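Plurketgate Garment Handling Project
Interim progress report to Lorkeck
September 15, 2022
Prepared by Teemu Vainio, Bandport site

Scope of this report

The report covers collection of demonstration episodes for the grasping and folding policy, the state of the data store, and spending of operator hours. Hardware purchases are reported separately under the Ojala agreement and are not repeated.

Collection status

The store holds 2,609 accepted episodes. An episode is one operator-driven attempt on one garment, from the first approach to release, with joint positions, gripper opening and the wrist camera stream saved together. Episodes are accepted or rejected by a second operator who did not drive the arm.

The garment set stands at 28 items. Trousers and work jackets make up most of it, as agreed in January. Thin knits were left out of this period. They slip in the fingers at the closing force used for heavy cloth, and mixing the two settings in one batch made the early logs hard to compare.

Rejected episodes fall into two groups. In the first, the camera stream and the joint log drift apart and the episode cannot be aligned. A change to the recorder – it now writes one clock value to both files – has removed most of these. In the second, the operator regrasps so often that the episode no longer shows a clear approach. Those are kept in a separate folder and are not used for training.

Labeling

Each accepted episode carries a garment type, a grasp location and an outcome. Grasp location has been the slow part. Operators used different words for the same place, so a fixed list of 17 location terms was adopted and the older episodes were relabeled against it. "Near seam" and "on seam" remain separate terms. Whether the policy needs that distinction will be tested in the next training run.

Heavy twill and seams

Work on thick cloth took a larger share of operator time than planned. A fold pinched next to a raised seam loads the fingers unevenly, and the wrist view is then mostly cloth, with few landmarks for the policy to use. 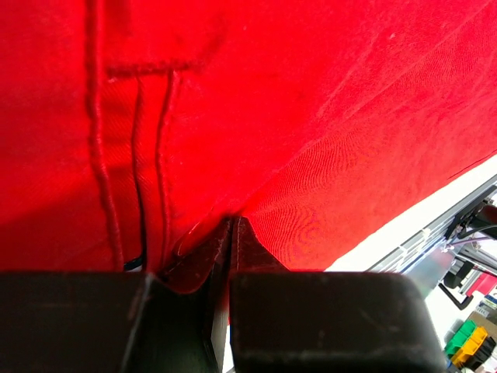

Will the remaining collection fit within the approved operator hours?
The remaining hours cover the trousers and jackets in full, and the thin knits only if relabeling is finished first.

Next period

A further 300 episodes are planned on heavy cloth, with starting poses spread more widely over the table. The current batch begins too often with the garment flat and facing the same way. Bandport will also repeat a small batch with a second pair of fingers and report grip results for both pairs.

Decision requested

Lorkeck is asked to confirm that episodes with more than one regrasp may be delivered as a separate set. If so, they will be labeled with the same location terms and sent with the next delivery.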